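Lunder Household Equipment Fund: Interim Report to the Trustees

2 min read

This report covers the period from October to the end of March. It sets out grants made, money spent and matters on which the trustees' guidance is requested.
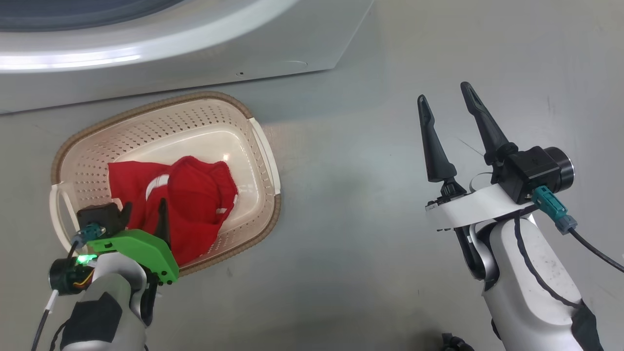
Front-loading washing machine

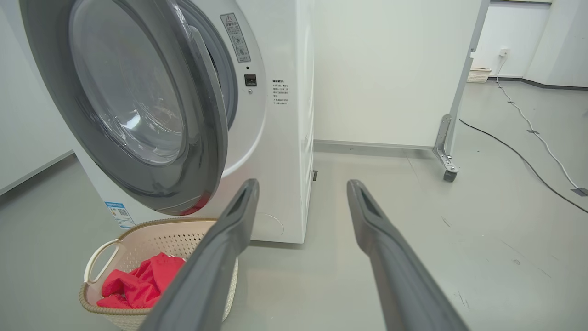 Farah Dronard
9 April 2023

The Fund received 1,044 applications in the period, nearly 200 of them through the housing advice desk at Uvix. Awards were made for cookers, beds, refrigerators and washing machines. Requests for carpets were again declined under the present rules.

Decisions on urgent cases took longer than the trustees' target in the first two months. A second assessor has been in post from the new year, and the delay has fallen. At the close of the period 78 applications awaited a decision, most of them lacking proof of tenancy.

Delivery charges exceeded the budget by £4,000. The increase arose from rural addresses and from failed first visits. Suppliers have been asked to telephone applicants the day before delivery.

The trustees are asked to approve a transfer from the reserve to meet this cost, and to state whether carpets should be considered in the coming year.

Contact us | © Lunder Household Equipment Fund | Back to top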